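8월, 밤 11시 넘어서

오늘도 거실 텔레비전은 7번 채널 앞에서 무릎을 꿇었다. 정확히는 7번만 그렇다. 옆 채널은 다 멀쩡한데 저녁 뉴스가 시작될 시간이면 앵커의 턱이 네모난 조각으로 흩어졌다가 일기예보쯤에 도로 붙는다. 어머니는 앵커가 나이를 먹어서 그렇다고 하신다. 나는 신호 탓이라고 했고, 어머니는 그게 그거라고 하셨다.

이 골짜기로 이사 온 게 작년인데 부동산에서는 공기와 물 얘기만 했다. 앞산이 송신소 쪽을 떡하니 막고 있다는 얘기는 계약서 어디에도 없었다. 해발 986미터짜리 산을 앞마당 풍경이라고 좋아한 내가 제일 한심하다. 풍경이 전파를 먹는다.

아침에는 Dogar 실내 안테나를 반품하려고 다시 포장했다. 창틀, 냉장고 위, 책장 꼭대기까지 다 가봤는데 제일 잘 나오는 자리가 내가 두 손으로 들고 현관에 서 있을 때였다. 저녁마다 그러고 서 있을 사람을 구하는 값이면 위성을 다는 게 싸다. 판매처에 전화했더니 개봉 제품은 안 된다고 해서 도로 풀었다. 포장 테이프만 반 통 썼다.
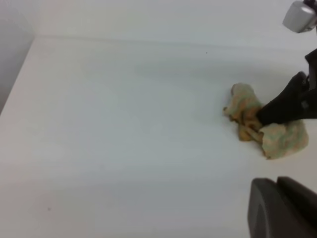 흰 상판 위, 구겨진 천 한 장.

오후에 Kittipong Sangkhawat 씨가 사다리를 싣고 왔다. 읍내에서 안테나를 다는 사람인데, 마루에 앉자마자 측정기부터 켜더니 지붕은 쳐다보지도 않고 벽 단자에 꽂았다. 숫자를 한참 보고는 "지붕까지 갈 것도 없겠는데요" 했다. 올라가는 걸 구경하려고 수박까지 썰어 둔 나는 조금 서운했다.

범인 후보는 둘이었다. 하나는 처마 밑 분배기. 전 주인이 방마다 텔레비전을 놓고 살았는지 여섯 갈래로 나뉘어 있었고, 우리는 그중 하나만 쓰고 있었다. 나머지 다섯 갈래는 빈방을 향해 성실하게 신호를 보내는 중이었다. 다른 하나는 내가 지난달에 자랑스럽게 달아 놓은 Drosar 증폭기다. 인터넷에서 무조건 센 게 좋다길래 제일 센 걸 샀는데, Kittipong 씨가 그걸 뽑으니 뉴스 채널 화질이 오히려 올라갔다. 약한 신호에 잡음까지 같이 키워 놓으면 튜너 입장에서는 누가 귀에 대고 소리를 지르는 셈이란다. 그 말을 하면서 수박을 세 쪽 먹었다.

결국 증폭기는 뽑고, 분배기는 두 갈래짜리로 바꾸고, 처마 쪽 커넥터도 새로 물렸다. 예전 커넥터는 안쪽 심선이 파랗게 녹슬어 있었다. 지붕 위 안테나는 각도만 조금 틀면 된다고 해서 그제야 사다리가 등장했다. 받침은 Tiltametti라는 각도 조절 브래킷을 추천받았는데 이름이 이탈리아 과자 같아서 믿음이 안 갔다. 달고 보니 믿음이 갔다. 방위각을 202도에서 205도로 돌렸다. 고작 3도다. 나는 그 3도를 못 찾아서 지난달 내내 현관에 서 있었다.
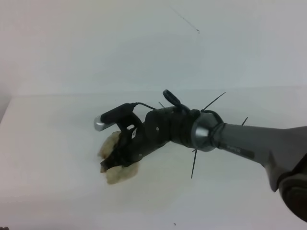

문: 신호가 약한 지역이면 증폭기를 무조건 다는 게 좋은가?
답: 먼저 안테나 방향과 케이블, 분배기 상태를 점검하고, 그래도 모자라면 안테나 가까운 쪽에 적당한 이득의 제품을 단다. 너무 센 증폭기는 화면을 더 깨뜨릴 수 있다.

이 문답은 Kittipong 씨가 두고 간 안내지에서 베껴 적은 것이다. 증폭기 사기 전에 읽었으면 좋았을 텐데, 그때의 나는 안내지가 있어도 안 읽었을 사람이다. 어머니는 안내지를 냉장고에 붙이셨다. 나 보라고.

저녁에는 셋이서 텔레비전 앞에 앉았다. 나와 어머니, 그리고 일 다 끝났는데 갈 생각이 없는 Kittipong 씨. 7시 정각에 앵커가 나왔고 턱이 온전했다. 어머니가 "젊어졌네" 하셨다. 일기예보까지 한 번도 안 깨졌고, 나는 별것도 아닌 장마전선 설명을 숨죽이고 봤다. 이렇게 열심히 본 일기예보는 운동회 전날 이후 처음이다.

다만 비 오는 날은 장담 못 한단다. 앞산에 나뭇잎이 젖으면 신호가 또 줄어드는데 심하면 최대 11데시벨까지 빠지는 걸 봤다고 한다. 그래서 여유를 봐야 하니 비 오는 날 저녁에 측정값을 적어 두라고 했다. 간이 측정기로 Atow를 빌려주고 갔는데 버튼이 네 개고 그중 두 개는 눌러도 아무 일이 없다. 설명서는 핀란드어다. 어쨌든 나는 이제 비를 기다리는 사람이 되었다. 빨래 널 때는 안 그랬는데.

남은 숙제. 뽑아 놓은 Drosar를 중고로 팔 것. 설명란에 "성능 지나치게 좋음"이라고 쓰면 거짓말은 아니다. Dogar는 뒷방 라디오에 물려 볼까 했더니 단자가 안 맞는다. 서랍에 넣었다. 서랍에는 재작년에 산 변환 젠더가 벌써 들어 있었는데 그것도 안 맞는다.

내일 저녁 예보는 흐리고 한때 비. 화질 좋게 들었다.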